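Wendunwood Borough Council

Wendunwood Borough Council is the elected governing body of the borough of Wendunwood. It sets the local property tax rate, adopts the annual budget, passes ordinances and appoints the borough manager. The council meets in the Nuttall Building on Mill Street, where it shares the ground floor with the borough clerk and the code enforcement office.

The council has nine members. Six are elected from wards and three are elected at large. The mayor is elected separately, chairs the meetings and votes only to break a tie.

Contents
1 History
2 Composition
3 Meetings and procedure
4 Powers
5 Elections
6 Ward boundary dispute
7 See also

History

Wendunwood was governed as part of Nuttall Township until residents voted to form a separate borough. The petition for separation came mainly from households near the rail station, who objected to paying for township roads they did not use. The first council had five members, all elected at large, and met in the back room of the fire company.

Wards were added after the annexation of Lirola, a former mill village on the east bank of the creek. Lirola voters had agreed to annexation on the condition that they would have at least one seat of their own. The charter was amended to create four wards, later raised to six. The at-large seats were cut from five to three at the same time, and the number has not changed since.

The office of borough manager was created under Mayor Mervyn Sugden, a former township engineer. Before that, each council member had supervised one department directly. Sugden argued that the old arrangement left the public works yard answering to whoever had most recently been elected to run it. The change passed by one vote and was challenged in court without success.

Composition

Ward seats are numbered from north to south on the west bank, with Lirola as Ward 6. Council members serve four-year terms. Terms are staggered, with the even-numbered wards and the mayor elected in one cycle and the odd-numbered wards and at-large seats in the other.

The council president is chosen by the members at the reorganization meeting in January. The president chairs in the mayor's absence and assigns members to the standing panels on finance, public works and licensing. Asabe Oyewole, an at-large member, is the current president. Ruth Horrocks represents Ward 6 and Tia Mellor represents Ward 2.

Elections are partisan on paper. In practice many candidates file with both major parties, and the main division on the council has been between members who favor denser building near the station and those who do not.

Meetings and procedure

Regular meetings begin at 7:30 p.m. and are held twice a month, except in August, when there is one. A work session is held before the second meeting. No votes are taken at work sessions, though the manager often uses them to find out whether a proposal has support.

Residents and business owners may speak for three minutes each. Comment on agenda items comes before the vote, and general comment is held at the end of the meeting. A rule limiting general comment to registered voters was adopted and then repealed within a year, after the solicitor advised that it was unlikely to hold up.

Ordinances require two readings. The second reading must come at least 19 days after the first, a period set by the charter. Emergency ordinances can skip the waiting period with seven votes, and they expire unless they are passed again in the ordinary way. Resolutions need only one reading.

Powers

The council's main powers are over the budget, zoning, local roads and business licensing. It does not run the schools, which belong to a separate district covering Wendunwood and most of Nuttall Township. Water and sewer service is provided by an authority whose board the council appoints jointly with the township.

Business licensing takes up more meeting time than its share of revenue would suggest. Food stands, mobile vendors and self-service counters are licensed under a single chapter of the borough code, which sorts them by type of equipment. Applications are reviewed by the licensing panel, which may attach conditions on hours, waste storage and sidewalk clearance. An applicant who is refused may appeal to the full council.

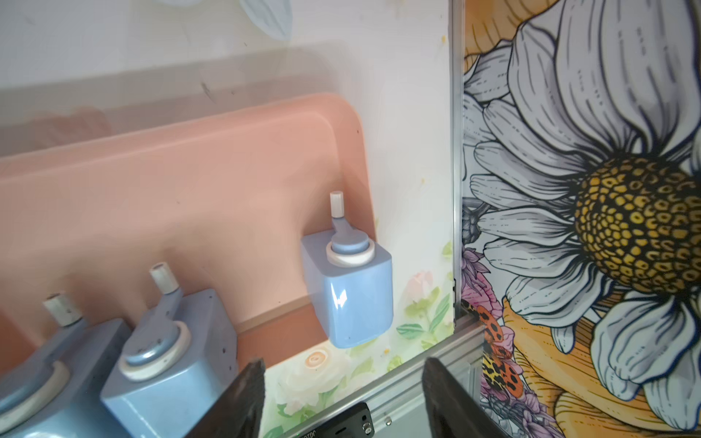

Light blue valves on a dispensing machine.

License fees are set by resolution each December. Transfers to a new owner are treated as new applications, a practice that Mellor has tried twice to change.

The borough contracts for some services. Trash collection is handled by Taltilo, a regional hauler, under a contract that comes up for renewal every five years. Police coverage is shared with the township under a written agreement, and the borough's payment is worked out from call volume. Either side may withdraw with a year's notice.

Elections

Turnout in council elections is low in years with no state or national race on the ballot. To appear on the ballot, a ward candidate must collect 86 valid signatures from the ward. At-large and mayoral candidates need signatures from at least four wards.

Campaign spending is limited by a voluntary code. Ward candidates who sign it agree to spend no more than $2,000 and are listed on the clerk's website as participants. The code has no penalties. Horrocks has declined to sign it on the ground that the limit favors sitting members.

Vacancies are filled by a vote of the remaining members. The appointee serves until the next municipal election, when the seat is filled for the rest of the term. If the council cannot agree within 30 days, the appointment passes to the county court.

Ward boundary dispute

The most recent redrawing of the wards moved the blocks between Station Road and the creek from Ward 2 to Ward 6. The change was recommended by the manager's office as a way to even out the ward populations after new apartments opened near the station. Opponents, led by local attorney Xuelian Yin, said it broke the understanding under which Lirola had joined the borough, as voters from the west bank would now make up a large part of the Lirola ward.

A petition against the map drew 469 signatures and was presented to the council in June. The clerk ruled that it did not meet the charter's requirements for a referendum, in part because the full text of the ordinance had not been attached to each sheet. Yin disputed the ruling, and the matter was settled before it reached a hearing. Under the settlement the map stayed in force, and the council agreed to put a charter amendment on the ballot that would require a public hearing in each affected ward before any later change.

The amendment passed in every ward except Ward 4. It also set a fixed order for the work - the manager's office drafts a map, the hearings are held, and only then may the ordinance have its first reading.

See also

Nuttall Township
Lirola annexation
Wendunwood borough code
Council-manager government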